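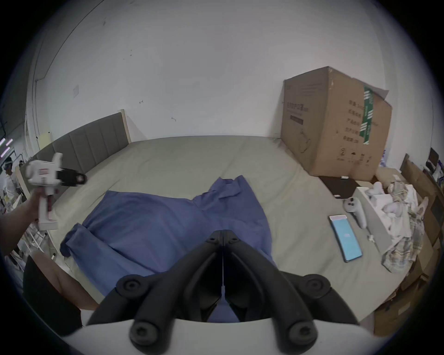 Ribbon, and How to Stop Fighting With It

Aug 21, 2018

I know it's early to be talking about bows, but I was in the Weluvley shop last week and the fall ribbon was already out on the front table, so I came home with far more of it than I meant to (a plaid, two greens and a very pretty copper that I have no plans for whatsoever). And then I spent the whole evening at the kitchen table tying things up that didn't need tying up, including a loaf of banana bread. So let's talk about ribbon!

More of you write to me about bows than about anything else. The letter usually goes something like this: the bow looked fine when I made it, and by the time I got to the party it was lying on its side like a tired dog. Well, most of the time the trouble is the ribbon, and your hands are doing just fine. Satin is lovely and shiny and it slides right out of its own knot. If you love satin, tie your first knot, have somebody put a finger on it (children are excellent at this), and pull the bow down tighter than feels polite.

Wired ribbon is what I'd hand to anyone who is just starting out. There's a thin wire running along each edge, and it lets you squash a loop flat, change your mind, and puff it back up again. You can pack it in a suitcase and fix it with your fingers when you get there. I like the inch-and-a-half width for a shirt box and the two-and-a-half for anything bigger than a toaster. It does cost more, and you'll want to cut it with your old scissors and save the good pair for paper.

Grosgrain is the one with the little ridges. It holds a knot better than anything else in my drawer and it's the one I reach for on books. It makes a plain, flat, tidy bow and it doesn't care if it gets shoved in a tote bag.

Now, how much to cut. I used to pull off a length, hope for the best, and end up two inches short nearly every time. What I do now is wrap the ribbon once around the box the long way and once the short way, straight off the spool without cutting, and then add the length of my arm from shoulder to fingertips. That gives you enough for a good full bow with tails. If the box is a big one, add half an arm more. Any extra can be trimmed, and the trimmings go in a jar for gift tags.

For the tails, fold the ribbon in half lengthwise and snip on a slant, starting at the fold and moving up and out toward the edges. You'll get that nice V shape. If it's a ribbon that frays, a tiny dab of clear nail polish along the cut will hold it. Let it dry before it goes anywhere near your paper, please, I have ruined a very nice silver foil that way.

Védís Hjaltadóttir wrote in back in June to tell me she skips the bow entirely on flat packages. She crosses two narrow ribbons in different colors, tapes the ends underneath, and slips a sprig of something from the yard under the crossing. I've tried it with rosemary and I'm sold. It smells wonderful and it stacks, so you can put five of them in a bag and the bottom one still looks like a present.

A word about storage, as I got a little carried away this summer. I finally gathered up all the ribbon in the house and counted it for my own curiosity, and there were 148 spools. My husband has asked me not to repeat that number at dinner. They now live on tension rods inside an old dresser, sorted by color, with a pin through each loose end. Before that they were in a big Rirex bin and I never once found the end of anything.

If you'd like to practice with other people in the room, Songül Keskin is running her bow evening again at the Vikemus store. It's two hours, she brings the ribbon, and you bring scissors and one boxed gift that you'd like to take home finished. She is very patient with left-handed people (I'm one, so I can tell you) and she'll show you the tailor's bow, with the flat stacked loops, that I have been getting wrong for years. Call the store to put your name down.

Next time I'll get to tissue paper, and to the reader who asked how to wrap a basketball. I'm still working on the basketball.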